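Clindov draw

The Clindov draw is a weekly numbers lottery in which players choose six numbers from a field of 60. It is sold through newsagents and corner stores in the Szekeres district and is run under licence by Oteo, which also operates the district's scratch tickets.

Promotional material dates the draw to 1758, when lots were supposedly sold to pay for a bridge. The claim is weakly supported. The surviving parish accounts mention a bridge and a debt but no lottery, and the present game has no traceable link with anything older than its first printed rules.

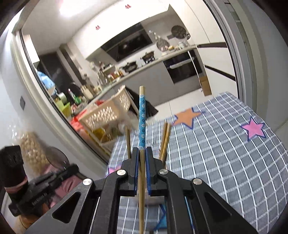
A bamboo chopstick with a blue floral sleeve, held upright between blue grip pads.

The top prize requires all six numbers. When it is not won, the money rolls over for up to 11 draws, after which it is shared among the next tier of winners. Oteo advertises the rollover as a benefit to players, although the share of sales paid out in prizes is the same in any week.

Several systems claim to improve a player's chances. The best known, the Fudgate method, favours numbers that have not come up lately and was sold as a booklet for around 850 crowns. Past results have no bearing on later ones, and the booklet's list of satisfied customers gives initials only.

Unclaimed prizes return to the operator each January. Oteo does not publish the total.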